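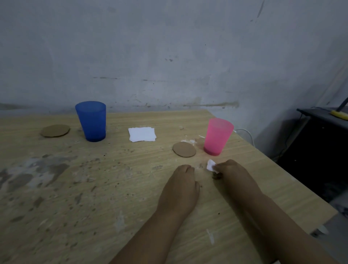
Worktable and back wall, Dulen Street hall

Minutes, Alva Tenants' Association, December meeting
Meeting opened at 7:10 p.m. Chair: Meenakshi Kartha. Minutes of the last meeting approved with one spelling fix.

1. Heating. Drendinex has quoted $2,078 to replace the boiler pump. The second quote, from Bollano, leaves out labor. Agreed to accept Drendinex and pay a $500 deposit.

2. Balance. The account stands at $2,653 before the deposit. Dues are still owed by four households — letters to go out this month.
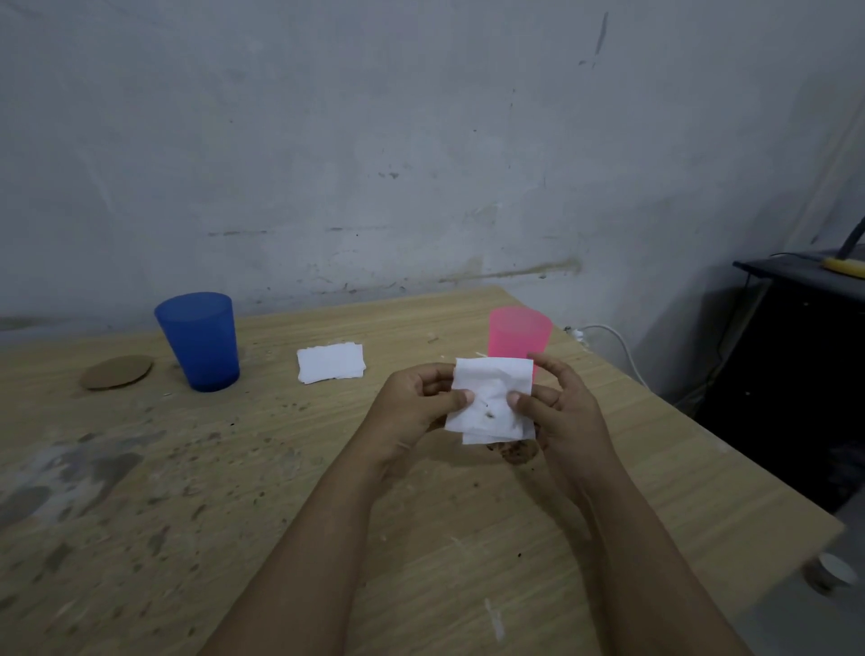 Folded tissue, with blue cup on the table

3. Parking. Long discussion of the rear lot. Motion to limit visitor parking to 30 minutes failed, five to nine. The faded lines will be repainted in spring.

4. Other business. Side door lock sticks. Kartha to call the locksmith. Request for a second recycling bin held over.

Closed at 8:25 p.m.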